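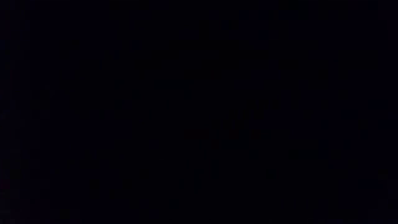
Wrist view, near black. Faint blocky patches only, slight blue cast.

July 13, 2018. Teleop demos, cell 2. Entry by Da-eun So.

Demo set now at 154, target 300. Hok-lam on the leader arm, me on logging. Dae-han wants the hand-guided demos kept in a separate folder from the remote ones. Done.

Rule for dark wrist frames, agreed with Yupin: flag the demo, keep the joint log, leave the wrist stream out of training. No brightening. Raising the gain on a frame like this gives compression blocks and no edges the policy could use. Mean pixel value goes in the flag column so the cutoff can be moved later.

Leader arm: deadband on joint 3 still too wide, small corrections get lost. Su-bin has the config file open, don't edit until she checks it in.

To do:
- flag script, run over the full set
- exposure lock setting, ask Yupin
- rename Udetier folders to match the log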